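Explore > Everyday Science > Water > Does Water Really Spin the Other Way Down Under?

17 June 2020
By Renata Zalewska

Somebody has probably told you this one. In the northern half of the world, they say, water goes down the drain counterclockwise. In the southern half it goes clockwise. And right on the equator it drops straight down without spinning at all.

It sounds like science. It even has a science word attached to it, the Coriolis effect. But a fancy word doesn't make a story true, so let's be a bit suspicious and ask how anybody knows.

What is the Coriolis effect?

The Earth turns around once a day. You don't feel it, because you are turning along with it, and so is your house and your lunch.

A spot on the equator has to travel a very long way in one day to get all the way around. A spot near the North Pole travels only a short way. So the ground near the equator is moving faster than the ground farther north.

Now think of some air setting off from the equator toward the north. It keeps the sideways speed it started with, but the ground under it is slower and slower. To a person standing on that ground, the air seems to curve off to the right. In the southern half of the world it seems to curve to the left.

That part is real. It is why hurricanes spin counterclockwise north of the equator and clockwise south of it. Look at weather maps from both halves of the world and check for yourself. Don't take my word for it.

So why not the sink?

A hurricane can be hundreds of miles wide, and it lasts for days. Your sink is small, and it empties in a minute or so. The push from the turning Earth is there in the sink too, but it is so tiny that almost anything else beats it.

What else is pushing? Plenty. The faucet may have filled the sink from one side, which starts the water turning. Your hand swished when you pulled the plug. The bottom might slope a little more on one side than the other. Water can look perfectly still and go on moving slowly for hours.

People who tell the drain story hardly ever mention any of this. They also hardly ever say how many sinks they tried.

But I saw it on a trip!

Some people have watched a show near the equator where a guide empties a pan on one side of a line, then carries it across and empties it again. The water spins one way, then the other way. Everybody claps.

Be careful here. A few steps is nothing compared with the size of the Earth. If the guide turns around to the left before pulling the plug, the water gets a little twist. Turn to the right and it can get the opposite twist. You could learn to do this in your own yard.

Has anyone tested it properly?

Yes, and it took a lot of patience. Scientists used wide, round tanks with a small hole in the very middle. They covered the water to keep the air from stirring it, left it to settle for many hours, and let it out very slowly. With all that trouble, they did see the spin the Earth ought to give. Nobody does that before brushing their teeth.

Test it yourself

Fill a sink, pull the plug, and write down which way the water spins. Do it 7 times. Next, stir the water gently the other way before you pull the plug, and do that 6 times. If the Earth were the boss of your sink, your stirring shouldn't matter. Does it?

Use the same sink every time, and write down the results you don't like as well as the ones you do. (Save the water for the plants if you can.)

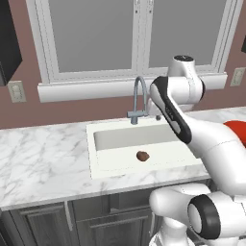
A window over the sink, and a red bowl. 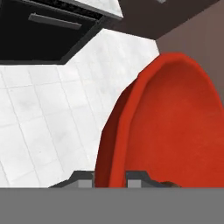
Does a bigger sink make the Earth's spin easier to see?

A little, but a kitchen sink would still be far too small. The water would need to be very wide, very still, and very slow to drain before the Earth's push could win.

Comments (3)

Prerkus: My teacher told us the drain thing as a fact. I'm going to show her this.

Malinowski: We did the test. All our first ones went clockwise and we live in the north. My brother says the sink is broken.

Fuvstead: What about toilets? Ours just sort of swooshes. I think the jets are what make it go around.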